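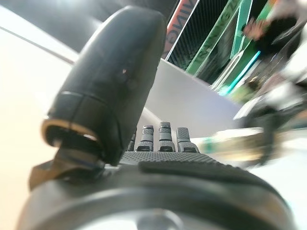

Tuden, workshop technician, dyes and fibres

Sunday, March 31, 2024

Quiet day so I finally got back to the madder test (the one I've been promising everyone since the indigo mess). Li wool again, same batch as last time, 27 little skeins, all mordanted with alum on Friday and kept damp in a bag. They smell of sheep and old pennies.

Split them over 6 jars and brought the heat up really slowly. I let jar 4 get too hot while I was on the phone and it's gone brown, bother! The rest are lovely though, proper brick red, and the one with a pinch of chalk is nearly the colour of the Clino sample card. Our tap water must be softer than I thought.

Total dry weight of wool was 389 g, madder roughly half that, which is too much really. Next time I'll try a second bath from the same roots and see if we get a decent coral out of it.

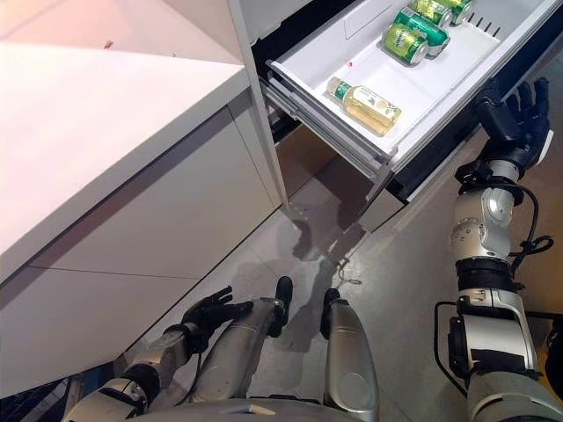
Green cans at the back of the fridge drawer.

Still to do: rinse jars 2 and 5, label the skeins BEFORE they dry (yes, I know), cut a bit off each for the light test in the window. Those strips can stay up until June. If anyone has borrowed the small Stirnari scales could they please come back, the big ones jump about below 21 g and I ended up weighing the chalk three times.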